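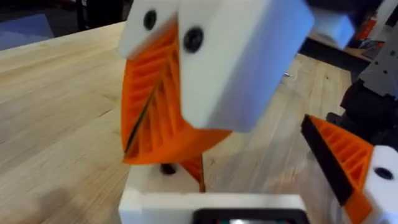

Eltar kit on the bench, February. Orange fingers on both grippers, black pad showing on the right-hand one.

Up at 6:15, at the bench before 7. Cold in the shop, so I left my coat on until the heater caught up. Wanted a full day with the Eltar while I still have it. The trial from Brurno ends when the month does, and after that I either pay the $2,489 or box everything up and drive it to the freight office.

Started with the grippers, as planned. Went over the screws on the white blocks with the small driver. One on the left gripper took most of a quarter turn. I had tightened that one when I first put the kit together, so it is backing out. I marked it with a paint pen so I can tell next time if it has moved. The manual says to use thread locker "where required" and does not say where that is.

Fingers are holding up. I expected the ribs to be the weak part, and I can't find a crack in any of them. They bend around a round part and come back. On flat parts they do less well. The tips want to roll under, and the part tilts toward the operator side. I got around it yesterday by gripping lower, but lower means the finger tips scrape the table on the way in, and I don't want tracks in the wood.

The black pads are the part I would complain about. The grip itself is good, better than the bare orange would be, but they pick up every bit of dust in the place. After an hour of moving plastic caps I wiped them with a damp rag and the rag came back gray. Grip improved right away. So that is one more thing for the checklist if we buy it: wipe pads, morning and after lunch.

Ran the cap job from 8 until almost 11. The job is simple. Left arm takes a cap from the tray, passes it to the right arm, right arm sets it in the rack. Final count on the controller was 945 picks with the handoff, and I wrote down every time I had to step in. Most of the stops were at the handoff. The left gripper lets go a little early and the cap drops or hangs crooked. I added a short pause before the release and it got much better, but it also made the whole thing slower. I can live with slower. What I can't live with is standing next to it all day.

Called Brurno support about the release timing. On hold for a long while, then got a man who knew the machine and did not read to me from a page. He said the two arms each keep their own clock and they can drift when both are left on for days. His fix is to power both off at night and turn the left one on first. He also said there is a setting for it in the next software version but would not give me a date. I wrote that down exactly. I don't count features that are coming.

Lunch at the bench. Soup.

Ronaldo Bautista came by from the Castillo shop around 1 to see it run. They bought one of these in the fall and I had been wanting to hear from somebody who paid for it. He watched two trays go through without talking, then put his hand on the base and said ours was shaking less than his. I think that is the bench. His is on a rolling cart. He told me they wore through a set of finger pads already and the replacements come only as a full set with the fingers attached, so you throw away good fingers to get new pads. I had not seen that in the parts list. Went back and checked after he left and he is right. The pad is not sold by itself.

He also said not to bother with the carrying case.

In the afternoon I did the weight test. The sheet says each gripper holds 200 grams with the standard fingers. I used the postal scale and a plastic cup with washers in it. At the rated weight the left one held through a full arm swing, no slip that I could see. The right one held too, but the cup turned a little in the fingers when the arm stopped. Added a few more washers and it let go. So the number on the sheet is fair, with nothing extra behind it. Our heaviest part at Kistside is well under that. The brass fittings would be over, and I had hoped to run those someday. Not on this one.

Bumped the grippers together once, my fault. I was moving both by hand in the teach mode and brought the right one across too fast. The fingers gave and nothing broke. A metal jaw would have chipped something. I will put that down as a point in its favor. The software did not complain, and I think it should have. I could find no limit setting that keeps one arm out of the other's space. You have to keep the gap yourself when you teach the positions.

Cleaned up at 4. Swept, wiped the pads again, left the arms powered down per the phone call. Will see tomorrow if the handoff is any better with the left one started first.

Where I am on it tonight:

Good: fingers, weight rating is true, teach mode is easy enough that I could show it to the part-time help in a morning. Phone support knows the product.

Bad: screws back out, pads collect dust and are not sold separately, arms drift, no guard against one hitting the other. Manual is thin.

Price is the same as it was in the fall, Ronaldo says. I asked Brurno if they would include a spare set of fingers and they said they would get back to me. If they say yes I am leaning toward keeping it. If they say no, I want to price out 3 years of finger sets before I decide, and I would like to know how long Castillo got out of theirs. Forgot to ask him. Will text tonight.

Need for tomorrow: thread locker (blue), clean rags, more caps from the back room. Move the rack over an inch so the right arm is not reaching so far. Call the freight office and ask what they charge for the big box, in case.

Home by 5:30. Leftover chicken. Bed early.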